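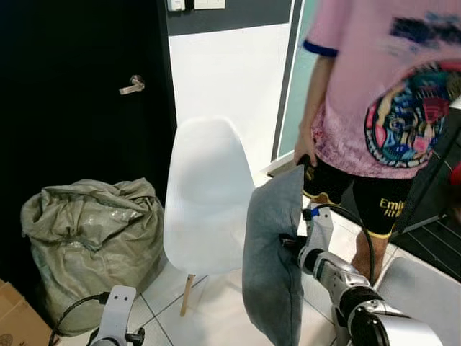
An open day at Lustetti

Visitors to Lustetti on Tuesday, July 13, 2021 came in past the office and straight onto a tiled floor, where a two-armed robot was handling a pillow. Bit-na So, who runs the household handling work, took questions for most of the afternoon. The firm had sent out 200 invitations and has been in its present rooms since February.

So said the choice of a pillow was deliberate. "A box keeps its shape, so you can measure it once," she said. "A pillow gives way wherever you take hold of it, and the next grip has to allow for that."

Much of the work is done with a person holding the other end. So said passing things across is harder than picking them up, as both sides have to agree when to let go. "People let go early," she said. "They see the gripper close and they think that's it."

The programme, called Skorkholm, is paid for jointly with Abbasi, a furniture hire company, and has 3 full-time staff. They have logged 791 handovers so far. So would not give a success rate — she said it depended too much on the fabric — but promised figures to anyone who left an address.

Asked why the room had seats and a clothes rack in it, she said they wanted furniture of the ordinary kind. "Hangers get tangled at home, so we let them get tangled in our room too. We move the rack when it's in the way and otherwise we leave it."
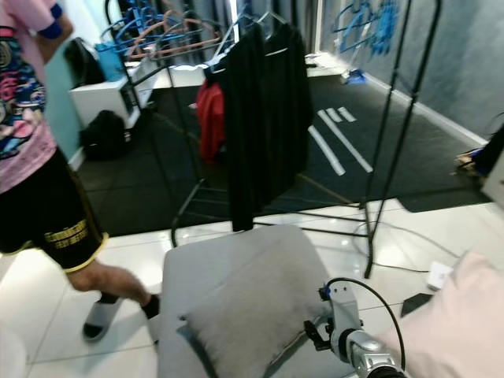

What comes next

Garments are the next job, starting with plain dark ones. So expects them to take longer than pillows did. A second open day is planned at the Fustberg site, with places for 13 people at a time.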